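The washing machine has a room of its own now

I have been meaning to write this since August, and every time I sat down to do it there was another load to hang out, so you will have to forgive me if it comes out in a bit of a heap.

Those of you who have been reading since the Lonley flat will remember that the old machine lived in the kitchen, wedged between the cooker and the back door, and that you couldn't open its door fully without first shutting the other one. Eight years we put up with that! I used to do the sheets at night so that I could stand sideways in peace. When we moved to the house in Gernon the first thing I asked for, before a bath, before bookshelves, was somewhere to do the washing where I wouldn't also be frying onions.

So the old store at the back became the laundry. It isn't big and it isn't clever. The walls were a sort of mustard, which took two coats of white and then a third where the mustard came back through by the pipe. Dinesh Navaratnam from two doors up lent me his long roller and then stayed to use it, bless him, and got more on the wall in an afternoon than I had in a weekend. The skirting we did dark, on his advice, as it's the bit that gets kicked by shoes and the mop. I was doubtful (I had a perfectly nice tin of cream left over from the landing) but he was right and I have told him so.

The floor is concrete, smooth and grey, and it was going to have vinyl over it. I had samples and everything, 16 of them, spread out along the hall for weeks. Then Aurel Voicu came to look at the drain and said he'd leave it bare if it were his, and I've come round to that entirely. You can sweep it in a minute, a spill is nothing, and the machine stands properly level on it, so the spin no longer sounds like somebody moving a wardrobe upstairs.

The machine itself is a plain white front loader with a great black ring of a door. I looked at 45 of them, or it felt like it, and in the end I wanted the one with the door I could see through, which is a silly reason to choose anything. My mother used to sit us in front of hers when it rained.

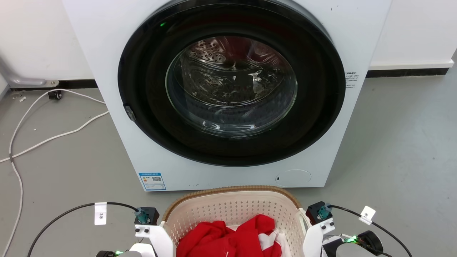

I still haven't peeled the labels off the front, and I dare say I never will. The round cover down in the corner is the one I do want to keep on top of. On the old machine I left the filter alone for years, and when I finally got it open on a Tuesday evening there was a hairgrip in there, and a button I'd mourned, and rather a lot of water on the kitchen floor. So now it's a shallow baking tin underneath, an old towel, and the first weekend of the month. It's written on the calendar next to the bins.

The other thing I've changed is leaving the door ajar between loads, which my sister has been telling me to do for as long as I can remember. She also says I use too much powder. We're not discussing the powder.

Still to do: a shelf, a rail for shirts, and some sort of hook for the peg bag, which is living on the door handle for now. I've seen a folding rack I like for £64 but I want to measure up first, having been caught out like that before. If anyone has one that folds flat to the wall and doesn't nip your fingers, do leave me a note in the comments.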